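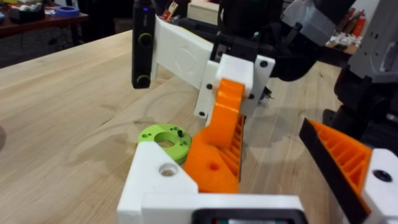 Ticket 545 – hot water drops out when second tap opened
Site: Briton House, flats over the shops
Logged by: Anikó Lakatos
Assigned: Vichien Yensuk
Priority: was Normal, now High
Status: see bottom

1st December, 08:10 – Anikó
Flat 4 rang. Shower goes cold after a few minutes, then comes back scalding, then cold again. Worse if someone runs the kitchen tap. Been like it "since the heating went on properly" so could be weeks. Boiler is the Dornent combi in the hall cupboard. No fault code on the display that she noticed. Pressure gauge reads in the green, she sent me the number but I've lost the text, will ask again.

Same flat had the radiator valve changed in September. Don't know if that's connected. Putting it here so it doesn't get forgotten.

08:25 – Vichien
Can she check these before I drive over:
- gauge with heating off and cold
- does the flame symbol go out when the water goes cold, or stay lit
- is it the same at the basin as at the shower
- what's the hot water set to on the dial

Last one matters. If it's turned right up the boiler overshoots and shuts itself off.

08:50 – Anikó
Gauge 1.4 cold.
Flame goes out, then comes back by itself.
Basin same as shower but "not as bad".
Dial is at max. She says it was always at max.

08:55 – Vichien
OK turn it down to the middle please, run the shower at full flow for ten minutes with nobody touching the kitchen. Not a trickle. Low flow will make it cut out even on a healthy boiler.

09:40 – Anikó
Done. Lasted longer but still went cold. She timed it at six minutes before the first drop. Before it was under three. So better, not fixed.

Then she opened the kitchen hot tap and it went cold straight away.

09:45 – Vichien
Right. Not just the dial then. I'll come after the Gatchalian job, that's only a leaking overflow. Tell her between 1 and 2.

Things I think it might be, in order:
plate heat exchanger scaled up
flow sensor dirty
cold supply not fully open
thermistor

Water's hard round there so the first one is my money.

10:05 – Anikó
Told her. She's in all day. She asks can she use the shower in the meantime – I said yes but stand out of it while it settles, no kids in it, because of the scalding. Tell me if that's wrong.

10:06 – Vichien
No that's right. Dial stays in the middle, not back to max.

10:30 – Anikó
Flat 2 now ringing as well, but theirs is no pressure on the cold. Different boiler, same riser. Is it worth linking? I've linked it for now.

10:41 – Vichien
Very worth it. Ask flat 2 if anybody's been at the stopcock in the meter cupboard on the ground floor.

11:15 – Anikó
Rang both shops. The one on the left had a plumber in to fit a dishwasher. Owner says he turned "a tap in the cupboard" off and then on again. Wouldn't swear to how far on.
Flat 2 hasn't touched anyhting.

11:20 – Vichien
Ha. OK. Don't let anyone else touch it, I want to see it how it is.

13:25 – Vichien
On site. Notes as I go, from phone, excuse typing.

Meter cupboard: building stopcock is maybe a third open. Gland weeping slightly. Old brass, stiff. Didn't force it. Measured flow first at flat 4 kitchen cold with a weir cup, got 5 litres a minute. That's poor.

13:40 – Vichien
Opened it slowly. Went back a quarter turn off the stop so it doesn't seize. Weep on the gland stopped after a nip up on the nut. Flow at the same tap now 13. Flat 2 say theirs is back to normal, they shouted down the stairs.

13:55 – Vichien
Shower in flat 4, dial in the middle. Ran it nine minutes. Still dipped at about seven. Much less of a dip, warm not cold. Opened the kitchen hot at the same time – dips but recovers.

So stopcock was most of it. Something else as well.

14:10 – Vichien
Cover off the boiler. Isolated electric and water, drained the hot side. Flow sensor out. Turbine had grit in it, orange-brown, quite a bit. Rinsed it, spins free now. Inlet filter had the same stuff. My guess is opening and shutting the old stopcock knocked it all loose. Or the works in September stirred something up, but that was on the heating side so I doubt it.

Thermistor checked against the chart, fine.

14:35 – Vichien
Back together. Used a new Rulon washer on the sensor as the old one had gone flat, only had 2 left in the van so please order more.

Shower twelve mintues. Steady. Measured 41 to 42 at the head the whole way through. Kitchen hot opened twice during that, dropped to 39 and came back up in a few seconds. That's as good as a combi that size does with two outlets going.

14:40 – Anikó
Brilliant. Washers ordered. Can I close it?

14:42 – Vichien
No leave it open till after the weekend please. Plate exchanger could still be a bit scaled, a single run won't show that. If there's any left to go wrong it'll go wrong when she's had a few showers one after the other.

14:50 – Anikó
Changed to Monitoring. Flat 2 ticket closed against this one. Does the shop get billed for their plumber leaving it part shut? Landlord will ask me.

14:58 – Vichien
Not my call. Can't prove it was him. All I can put is how I found it.

For the landlord's copy:
Building stopcock found partly closed, opened, gland nut tightened. Flow sensor and inlet filter on flat 4 boiler cleaned of debris, one washer renewed. Hot water temperature tested and stable. Recommend stopcock is replaced with a lever type, needs water off to the whole building for a couple of hours.

15:05 – Anikó
Sent. Put the lever valve as a separate quote.

Also she asked if she can put the dial back to max for baths. I said no. Right?

15:07 – Vichien
Right. Nobody needs it at max. Hotter than that and she's only mixing cold back in, and it furs up quicker.

Monday 09:15 – Anikó
Rang flat 4. All fine Saturday. Sunday they had family staying, four showers back to back, last one "went a bit cool near the end, not cold". Is that the exchanger?

09:30 – Vichien
Could be. Could also be the incoming water being colder, it was freezing Sunday. Combi can only lift it so many degrees. Ask her if the flame went out or stayed lit.

09:50 – Anikó
Stayed lit, her brother looked. Said the number on the display stayed put too.

09:55 – Vichien
Then it's running flat out and just not quite keeping up. Not a fault as such. If she turns the shower flow down a touch it'll be hotter. I'd still do a descale at the service, put it on the sheet. Plate exchanger and check the filter again, in case there's more grit come through.

10:10 – Anikó
On the sheet. She's happy with that, says she can live with it.

Landlord has come back on the lever valve. Wants to know:
how long exactly is the water off
do the shops have to shut
can it be done on a Sunday

10:25 – Vichien
Two hours if the main valve in the street turns. If it doesn't we're waiting on the water company and I can't say. I'll try the street valve first on a separate visit so we know.
Shops don't have to shut but no water, so the café side probably will want to.
Sunday yes but it's double rate.

10:40 – Anikó
Passed all that on. He's gone quiet at double rate.

Wednesday 11:20 – Vichien
Was passing so tried the street valve. Lid was full of mud, dug it out. Turns OK, stiff first half turn. Shut it for a moment and it holds, no dribble at the shop tap. Knocked on both shops and flats 2 and 4 before I did it, nobody in at 3.

Also looked at the old stopcock while there. Dry. Still where I left it. Have tied a label on it saying do not adjust and our number.

11:45 – Anikó
Good. So quote stands at two hours?

11:47 – Vichien
Yes.

14:00 – Anikó
Approved for a weekday, early, 7 till 9 before the café gets going. New ticket raised for it. I'll do the letters to the flats. Flat 3 needs ringing, they don't read letters.

14:05 – Anikó
Closing this one.
Cause: part shut stopcock, plus debris in flow sensor.
Fix: as above.
Follow up: descale at annual service, lever valve on new ticket.
Parts used: 1 washer.

14:20 – Vichien
Add half an hour for Wednesday please, I forgot to put it down.

14:22 – Anikó
Added. Closed.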